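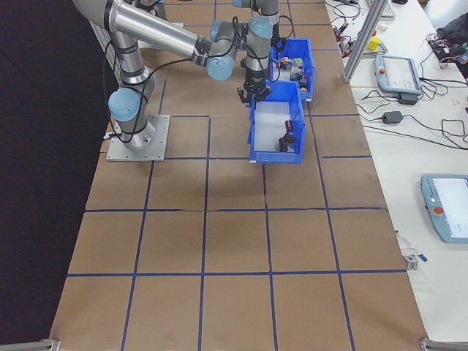
Week three of the sorting trial at Drurutcombe. Management says the arm will "free people up." Free them up for what? I've asked twice.

2/ The pitch was 1000 parts a shift. On Wednesday it did 182. Juniper Wojcik does 200 before lunch and answers the phone.

3/ And somebody has to stand there. That's Bram Geerts now. He used to fix returns, which he liked. Now he tips parts into bins and waits for it to get stuck.

4/ No raise for that, by the way. New job title though.

5/ I'm not against the thing. Small parts are murder on your eyes and hands, and Elin Penry would hand over that job tomorrow. She'd just like to know what she's doing in September.

6/ So would the other 9 of us on the bench. Plilex gets its review meeting next week. We haven't been given one.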